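Ticket 231: Badge printer drops last name on reprint
Status: Closed

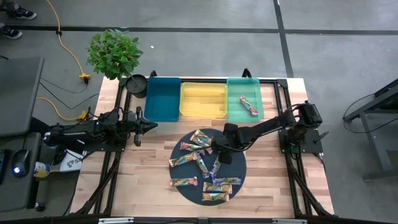
Submitted by: Mamta Nautiyal, Front Office, Lokier Conference Center
Assigned to: Lev Stelmakh, Technical Support
Opened: 3 August 2021
Priority: Normal

Description of problem
When a visitor badge is reprinted from the Lato registration screen, the last name is missing from the second copy. The first copy prints correctly. The fault affects both desks. Staff have been writing the last name by hand, and this does not meet the site access policy.

Entry 1, L. Stelmakh
Confirmed on Desk 1 with a test record. Names without accented letters reprint correctly. The records for Oliwia Kołodziej and Tadeo Núñez both lose the last name. Mamta Nautiyal is asked to confirm whether the records listed in her report also contain accented letters.

Entry 2, M. Nautiyal
All but one do. The exception is Mirjam Van der Linden, whose badge reprints as "Mirjam Van" with nothing after it.

Entry 3, L. Stelmakh
Thank you. The reprint function uses a separate badge template from the first print. That template was last edited in January and is set to the older character set. It also reads the last name only as far as the first space. The first-print template has neither setting. Printer firmware and label stock have been ruled out.

Entry 4, L. Stelmakh
Reprint template replaced with a copy of the first-print template on Desk 1. Print queue cleared and service restarted. Test batch of 12 reprints completed with full names. Desk 2 still shows the fault after the same change.

Entry 5, L. Stelmakh
Desk 2 was loading the template from a local folder. Path corrected to the shared folder and local copy removed. Three reprints completed with full names, including Van der Linden.

Entry 6, M. Nautiyal
Both desks were used for this morning's arrivals. No names missing. Please note that the roll at Desk 2 is low, and an order for 400 blank badges has been placed under a separate request.

Resolution
Reprint template replaced and file path corrected. Front Office is asked not to save badge templates to local folders. Further faults of this type should be reported under a new ticket that refers to this number.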